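Search this site Go
Print this page | E-mail this page

Course handout 4: Field visit, hand-held gripper demonstration
Toft Technical Program, Handling of Soft Goods
15 Feb 2019

Purpose of the visit

The Skurno open day covers two-finger gripping of items with no fixed shape. Students should have read handout 3 (friction and pad materials) before using these notes. The visit is graded through the worksheet, which carries 2 credits.

1. The tool

The tool is a parallel-jaw gripper carried in the hand. The arms are linked bars joined by pivot pins, and the faces that meet the object are padded. The operator supplies reach and orientation; the jaws supply the grip. A hand-held tool has the same contact problem as a gripper on an arm, so pad wear, jaw opening and approach angle are discussed in the same terms for both.

The work area is a bed with a heap of clothing, bedding and small household goods on it. Sorting into a clear plastic bin is the reference task.

Gripping a cord is the first case. The cord folds, and the pads close on a loop. The free part of the loop takes whatever direction the stiffness of the cord gives it, and any bead or fitting on the cord shifts the balance point.
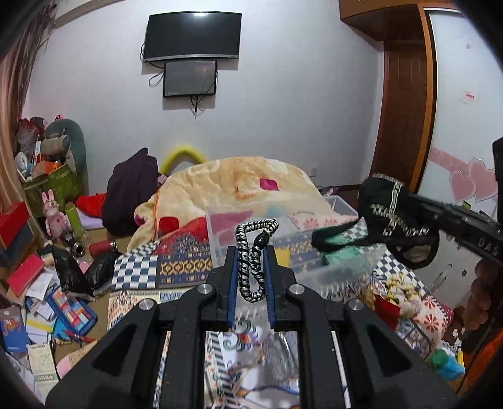
2. Two tools on one heap

When a second gripper works the same heap, the two operators must agree on who holds and who moves. The Bivodton procedure for shared work is used in this course:

- The holding tool closes first and stays closed.
- The moving tool approaches from the side.
- Neither tool crosses over the other.
- A release is spoken aloud before it is made.

Trim, straps and loops are the usual cause of trouble. A strap may belong to the item being lifted or to the one under it, and a pull on the wrong one drags the heap.

3. Pad settings

The demonstration pads are rated by Oltetti for 200 closing cycles between inspections. The worksheet uses a log of 445 attempted grips on soft goods, of which 97 were recorded as slips. Compute the slip rate and state which of the following you would change first: pad surface, closing force, or approach angle. Give one reason.

A bag is harder than a cord. The fabric gives way under the pads, and the pads may meet trim before they meet cloth. With the jaws open, check three things before closing: where the trim runs, whether a loop stands clear of the fabric, and what lies under the item. Small metal ornaments slide on smooth cloth and should be picked separately.

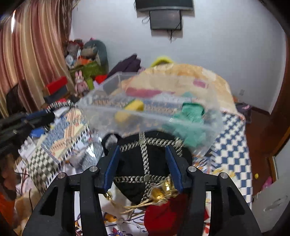

Henk Dijkstra objected to this order of checks during the discussion period. In his view the loop should be looked for first, because a loop that stands clear makes the other two checks unnecessary on most bags. He added that he would close on trim only as a last resort, as rope trim rolls between flat pads and the slip log does not separate rolling from sliding. The point about the log is accepted. A separate column will be added for the July session.

4. Worksheet

a. Sketch the jaw linkage and mark each pivot.
b. Define "slip" so that two observers would record the same result.
c. Describe one grip on a looped cord that does not depend on closing force alone.
d. Rewrite the Bivodton procedure for a single operator with two tools.

Hand in one copy per pair. Sketches may be in pencil.

Contact the course office | Copyright Toft Technical Program | Back to top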